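Ladthorpe Snack Table — your questions

Last updated 21/06/2026. Quick answers, will tidy this up when theres time.

What is it?
A help-yourself table in the front room at Ladthorpe. Sandwiches, crisps and crackers, cold drinks. Open from 10 every day we have bookings on.

Do I need to order?
Not for 2 people or so, just turn up. For a group, yes please — day before, by email. Biggest group we can feed is 30.

What's on it?
Changes. Usually sandwiches in baskets, packets in the white tray, fizzy drinks in the clear rack. Coke is the regular one, other drinks when we can get them.
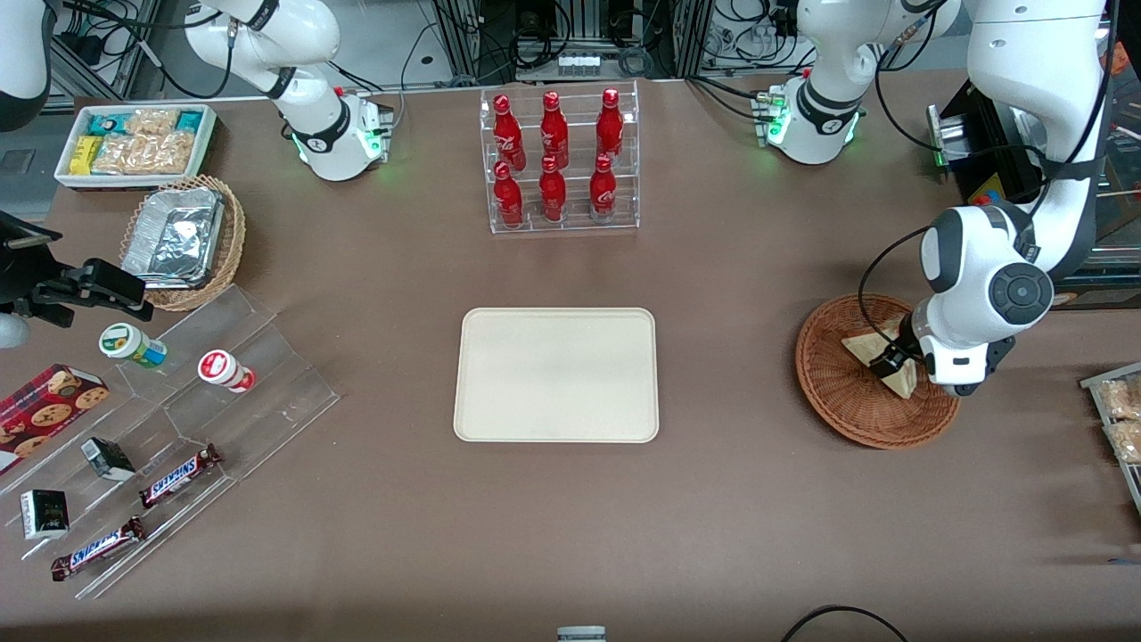
Snacks on the tray, Coca-Cola in the two-tier rack, a wrapped sandwich in the basket.

Who makes the sandwiches?
Courtois, same as last year. Delivered that morning. We tried doing our own, took far too long.

Why are they all wrapped singly?
Easier to pick up, and they don't dry out. Also means nobody's fingers are on yours. Please keep the wrapping on til you've sat down.

Can I swap the filling?
Only on group orders. On the day it's whatever is in the basket. Salad ones go first, so come early if thats what you're after.

Vegetarian? Vegan?
Veggie always. Vegan with notice. Look for the sticker, or ask at the hatch — don't guess from the colour of the filling.

Allergies?
Tell us before you come. Full list from Courtois is in the folder by the door. We can't promise nut free, sorry.

Why baskets and not plates?
Plates slid about and got stacked. Baskets stay put and you can see when one is getting low. The round woven ones are from Zemari, wipe clean, no liner needed.

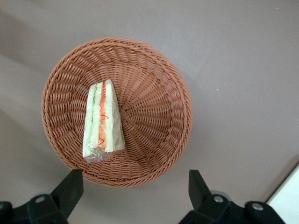 Nneka Okoro wrote in to ask whether the baskets could be lined with paper anyway, as crumbs get down in the weave and her lot always leave plenty. Fair point. We'll try it from October, when the new Palar order comes in.

Can I take leftovers home?
After closing, yes. Bring a bag.

How do I pay?
Card or cash at the hatch. Groups get a bill after.

Still stuck?
Ring extension 282, mornings best.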